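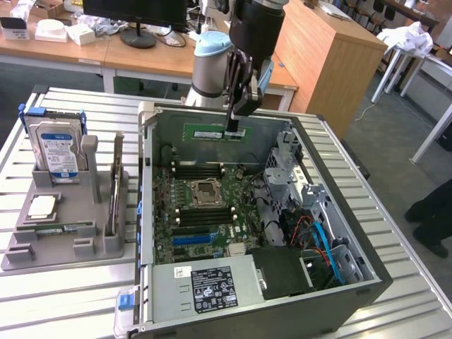

What is the Terari kit for?
It is a bench kit for putting parts into desktop computers with a robot arm, and for taking them out again. You get a parts fixture, a set of finger tips, the motion programs and the recorded runs that we used to tune them.

Terari bench kit – README and data card
Maintained by Josphat Kariuki, Mekholm
Last edited: Jan 2, 2023

Please read the part called "Before you order" first. We had several returns in August from customers who expected a complete robot cell. The arm, the controller and the table are not part of the kit.

Contents of the kit

- Parts fixture, 3D-printed, gray. It has pockets and upright holders for a memory module, a processor, a 3.5-inch drive in its caddy and an expansion card.
- Two pairs of finger tips for a parallel gripper, narrow and wide.
- Clamps and screws for a slatted aluminum table.
- The Arthur software package (motion programs, calibration tool, log viewer).
- The Dotdale set, a collection of recorded runs, supplied on a drive or as a download.

The target computer is a used office tower. We work mostly with Dell towers, laid on the side with the side panel off, so the motherboard faces up. Other makes will work if the memory slots can be reached straight from above. We do not sell the towers.

Tasks

memory_insert – take a memory module from the fixture, carry it over the wall of the case, line it up with a slot, press it in.
memory_remove – the same in the other direction. The slot latches must be opened by hand before the run starts.
cpu_place – put a processor in the open socket. The lever is closed by hand.
drive_insert – slide a drive with its caddy into the drive cage.
card_insert – put an expansion card in its slot.

Of these, memory_insert is the one we consider ready for daily use. The module should be held by its upper edge, near the center, with the contacts down. If the grip is too far to one side, the module tilts when one end meets the slot, and the force limit stops the arm. In version 1 this was the most common fault. The narrow finger tips helped a lot.

cpu_place is included for study only. Please use dead processors.

The Dotdale set

Runs in total: 3494
Runs marked complete: 3051
Runs marked stopped or failed: the rest
Separate runs held back for testing: 200 (not counted in the total)

Each run is one folder. In it you find the video from a fixed camera, the joint positions, the gripper opening, the force readings at the wrist, and a short text file with the task name and the result. The result was entered by the operator at the end of the run and checked later by a second person. Where the two did not agree, we kept both answers, in the fields result_a and result_b. I prefer this to choosing one, but it means that your loader must decide which field to read.

Time stamps are in milliseconds from the start of the run. The camera clock and the arm clock are not the same clock. The package has a script, align_clocks, that corrects the difference, and it should be run one time after you copy the data.

The recordings were made in a normal work room with other furniture in it, and people walk through now and then. Faces were removed from the video where we found them. If you see one that we missed, write to us with the folder name and we will replace the file.

Setting up

1. Clamp the fixture to the table, to the left of the computer as seen from the camera.
2. Lay the tower on its side and take off the panel. Unplug the power cord and wait before you touch the board.
3. Push loose cables toward the drive cage. A cable that crosses the memory slots will be pressed down with the module.
4. Start the calibration tool and touch the four marked points on the fixture, then the four corners of the case opening.
5. Run memory_insert with the speed set to the lowest value and a hand on the stop button.

Step 4 must be repeated every time the case is moved, even a little. The fixture can stay as it is if the clamps are tight.

Known problems

- The arm can hide the slots from a camera above the table during the last part of the motion. The log viewer shows the force curve next to the video, and for the final press the curve is the better guide.
- Shiny metal inside the case confuses the automatic corner search. Use the manual points.
- Fixture pockets wear. Ours were still good after 3000 picks, but the drive holder became loose before the others. The print files are in the package, so you can make a new one.
- Older modules with a heat spreader are too thick for the narrow tips.
- drive_insert does not check that the caddy has locked. Look at it yourself.

Before you order

You need a six-axis arm with a force sensor at the wrist, a parallel gripper that accepts our screw pattern (drawing in the package), and a table with slots or rails for the clamps. Send us the model of your arm and a photo of the table. We will answer if the kit fits, and if it does not fit we will say so – we do not make special versions at the moment.

The kit is sold with one year of e-mail support. Updates to Arthur are free during this year, and after it the last version you have continues to work without a license check.

Use of the data

The Dotdale set may be used for research and for teaching. For use inside a product, please ask for the second license. If you publish results, name the version of the set, because folders were renumbered between version 1 and version 2 and the test runs are not the same.

Questions and corrections go to Josphat Kariuki at Mekholm. Please put the folder name or the task name in the subject line.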